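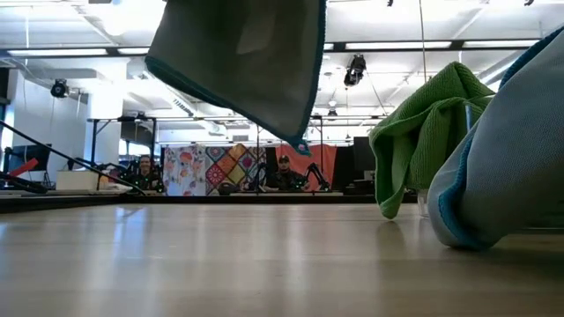 3.2 Bulk storage of household cloths

Cloths kept for wiping and drying are seldom stored in the state in which they are sold. Musa Ezeani's earlier inventory of kitchens in Litinov found that most were dropped into a drawer or left in a heap on a work surface, and that flat folding was largely confined to cloths kept for guests. Heaped storage takes more volume than folded storage, but the size of the difference depends on the fabric and, to a lesser extent, on the edge finish. In this section we treat the heap as a storage form in its own right and ask which properties of a cloth determine the space it occupies.

The Kedadum protocol was used throughout. Each cloth was laundered for 11 cycles without softener, line dried, and conditioned overnight before it was handled. A cloth was then lifted at its center, released onto a flat surface, and left for two minutes. Peak height and footprint were recorded after that interval, as most of the settling occurs early. Cloths with a raised texture held their ridges longer than smooth woven ones, and their peaks were correspondingly higher.
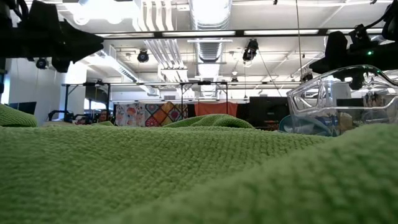 Figure 4. Lime-green textured towel in loose folds, with a clear plastic container resting on it.

A total of 1,394 drops were made, of which 1,368 were retained. The remainder were discarded when the cloth landed partly over the table edge or when a corner stayed caught in the hand. No attempt was made to correct the shape of a heap once it had formed.

Two effects were clear. First, an overlocked border stiffens the outer few millimeters of the cloth, so that folds near the edge are wide and rounded. Cloths with a cut and sealed border folded more tightly and covered less of the surface. Second, heaps made of more than one cloth were lower than the sum of their parts - the upper cloth presses the lower one down and fills its hollows. This second effect was strongest when a soft cloth was placed on a stiffer one.

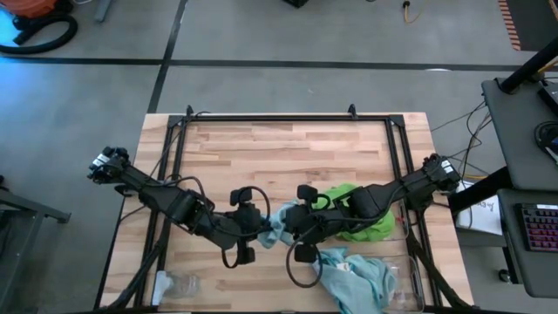
The order of stacking also mattered, though less than expected. Reversing a pair changed the footprint in the Flukport set and left it almost unchanged in the Effiong set, where both cloths had the same weight per unit area. We therefore report footprint by pair and do not pool the two sets.

Rigid items stored among cloths were considered separately. Small tumblers and shallow plastic containers are often kept in the same drawer, where the cloth serves as padding. A container of 2,000 ml was the largest tried. Above that size the cloth no longer wrapped the corners, and the footprint was set by the container alone.
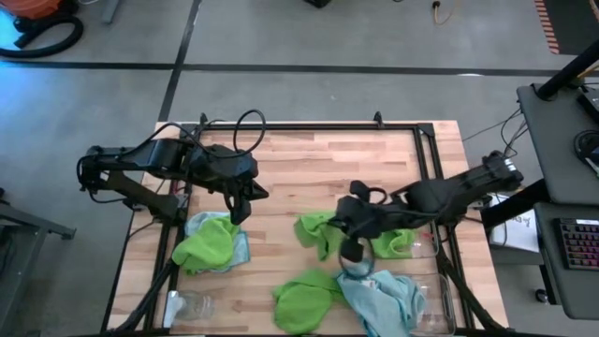
Does a heaped cloth need to be refolded before it is used for drying glassware?
For a single glass it does not, provided that the cloth is clean and dry. For a full rack, a cloth opened out and folded once gives a more even drying surface and is easier to turn when one side becomes damp.

The measurements above apply to dry cloths only. Damp cloths collapse further and were excluded, as were cloths with sewn hanging loops, which in preliminary drops made in May tended to catch on neighboring folds. Footprints for the retained pairs are given in the next section, together with the corresponding values for flat-folded storage.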